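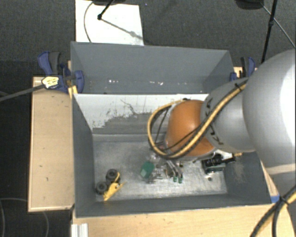
Arm over the front compartment of the bin, small parts on the metal floor.

Trellow Bin Kit: README

Trellow is a bin-picking kit for people who already own an arm and want it grabbing mixed small stuff by the end of the afternoon. We've had ours at the Kadthorpe shop since February and we love it!

What you get
- control software and the Kuter grasp planner
- 80 sample grasp scripts
- a log of 200 pick attempts, failures left in (those are the fun ones)

Setup
Clamp the bin on both sides before you calibrate. We use two bar clamps. Leave a generous loop in the cables at the joint, then run the arm slowly through its full reach and watch that nothing pulls tight. Calibration takes 5 minutes.

Known issues
Shiny and clear parts are still hard, especially in a pile. Margit Torvik got better results by dropping speed to 60 percent, so try that first. Scuffed bin walls are fine, and the planner copes with them really well.

Maintainers
Mostafa Ragab (planner), Khadija Benjelloun (scripts and logs). Send us your odd objects, the weirder the better!

Last updated 1 Jul 2018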